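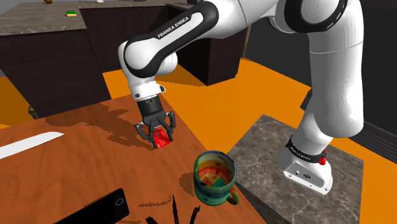
Chapter 2
Buying Your First Arm: Kits, Trials and Service Plans

I bought my first robot arm on a Tuesday and regretted it by lunch. The arm was fine! I just hadn't read the offer, and the gripper I'd been drooling over in the brochure was sold separately (so was the cable, but let's not go there). This chapter is my attempt to save you that lunch.

We're going to spend most of it with one product, the Trustdale Tabletop Package. It's a trial service more than a box of parts. You get a simulated workspace first, with the arm, the two-fingered gripper and a table full of everyday stuff to reach around, and you can practice picking up a small red block as many times as you like before anybody ships you hardware. The trial runs 38 days. My co-author, Anitha Varghese, thinks that's generous. I used up most of mine fiddling with the approach from above, so I'd have taken more.

What I like about starting in simulation is how cheap your mistakes are. Bump the mug, reload, try again! What I like less is that the package comes with 43 ready-made tasks and hardly a word on how they were chosen. Sivaprasad Varma reviewed the same kit for his class at Vandanstead and had the same gripe, and we'll look at his notes in Section 2.3.

Before you read on, grab the price sheet of any arm package you're curious about and keep it next to you. Mark what's included, what's extra and who picks up the phone when the gripper won't close. You'll need those marks for Section 2.1, where we go through the Trustdale agreement and its service plan line by line.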